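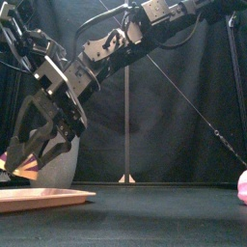

*Fan-like patterned object, salmon-pink tray.*

# The Zallolgate Trunk, 77 litres

Marnine makes one trunk for people going abroad to volunteer for a long stretch, and this is it. It has a lid, four corners and a handle at each end. We have been asked for wheels. Wheels are fine in airports and hopeless on the last mile to a village school, so there are none.

Most of our customers are off for a year or two with a placement scheme, and have been sent a packing list written by an optimist. The Zallolgate takes the sensible half of that list. The other half can stay with your parents.

## What you get

- Painted steel shell, in green or a darker green
- Rubber lid seal, replaceable
- Two hasps (padlocks not included, as you'll want to hold the keys from the start)
- A lift-out tray for papers, medicines and the novel you won't finish
- Inside the lid, a card for your name and host address, in pencil so you can be moved at short notice

## Sizes and prices

| Model | Capacity | Price |
|---|---|---|
| Sikora (cabin box) | 50 litres | £233 |
| Zallolgate | 77 litres | £314 |

The Sikora is called a cabin box out of habit. No airline has yet agreed.

## Delivery and coming home

Trunks leave our Grevamden workshop within a week of ordering, except in August, when every volunteer in the country remembers at once. We deliver to UK addresses only – how it gets up the mountain is between you and the bus driver.

Returned volunteers can send a trunk back for a new seal and hasps, free, once. We leave the dents alone unless you ask. Please empty it first, and check under the tray.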